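Dromier Kraft Paper Bags, Red, Large: Review After a Summer of Use

I bought a pack of 30 of these from Ganley in the spring. They are kraft paper bags, red on the outside and plain tan inside, sold for storage and for carrying things home from the shop. The listing calls them reusable. I wanted something to replace the plastic crates in our hallway, which take up the same amount of floor whether they have anything in them or not.

The pack arrived flat in a cardboard box with no plastic wrap. Each bag opens with a firm shake and stands up by itself if you press the bottom flat from the inside with your hand. If you skip that, the bag leans. The folds at the sides are sharp at first and soften after a few days.

I have used them for four jobs: recycling, winter scarves and hats, potting supplies, and returning bottles. They did well at two of these.

For scarves and hats they are very good. The bag keeps its shape, the contents are light, and you can roll the top down to make a collar. I did this with two bags in April and they still look close to new. They sit on a closet shelf and get touched once a month at most.

Recycling is also fine, as long as it is paper and cardboard. A full bag of newspapers is heavy, and I would carry it from underneath. When the bag is too worn to keep, it can go out with the rest of the paper where I live. Check your own rules on that, as the red coating may matter to some collectors.

Bottles were a poor match. Rinsed bottles always have a little water left in them, and the bottom of the bag went soft on the second trip. I went back to a cloth bag for that.

The potting supplies are the hard case. I keep one bag next to the houseplants for empty nursery pots, ties and a half-used sack of soil. It gets opened several times a week and pushed around on the floor.
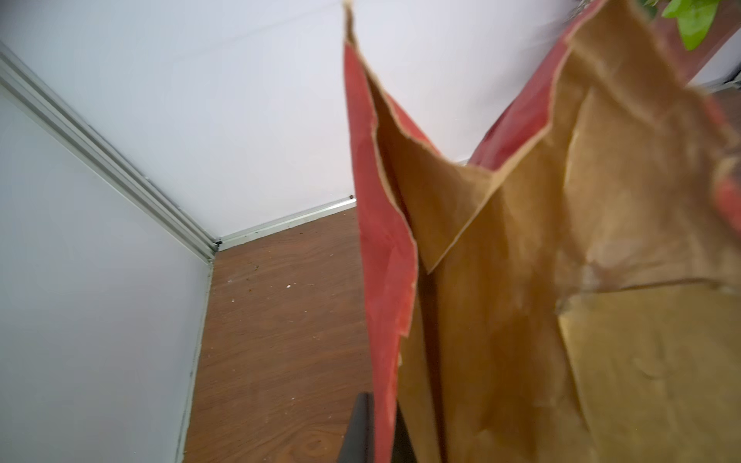 The top edge is the weak point. There is no reinforced rim and no turned-over hem, only a cut edge, and once it has a small tear the tear grows every time you pull the bag open by that spot. You can slow this down by folding the top over twice on the first day, before there is any damage. It costs you a bit of height, but the bag is tall enough. Folding it over later doesn't help much, as the paper has already lost its stiffness by then.

The red layer wears sooner than the paper under it. It goes first along the creases and edges, where it frays and peels back to the tan fiber, and the color between fades a little. This doesn't affect what the bag can hold. If you want the bags for a place where guests will see them, though, you should expect to swap them out now and then. I have not had any red come off on my hands or on the wall. I did not test it against light fabric.

The inside creases easily and has a slight shine in places when the light hits it. Dry soil brushes out of it well enough. Damp soil doesn't, so keep the soil in its own sack.

For comparison, I also tried the Valtonen paper storage bag, which my neighbor Vilho Eskola uses for kindling. That one is made of thicker paper and has a stitched rim. It is clearly stronger and will probably last for years. It also costs more for one bag than I would like to spend on something that stands on a floor holding flowerpots, and it comes only in gray. If you need a single bag for heavy use, get the Valtonen. If you need a lot of bags for light use, the Dromier pack makes more sense.

A few smaller points. There are no handles on the large size. The listing photo shows handles, but if you read the text you will see that they belong to the medium. The red is a little duller than it looks online, which I prefer. The bags fold flat again without trouble if they haven't been overfilled, and the spare ones fit behind a bookcase.

I wrote to Ganley in August to ask about buying the bags in smaller numbers. They answered the next morning and said the pack of 30 is the only one they carry. That is too many for most households. I split mine with my sister and still have a stack left.

Good: stands up well, stores flat, nice color, fine for clothes and dry paper.

Not so good: unfinished top edge, coating that wears at the folds, no handles, big pack.

I would buy them again for the closet. For the plants I am going to fold the next one down properly on day one and see how far into the winter it gets.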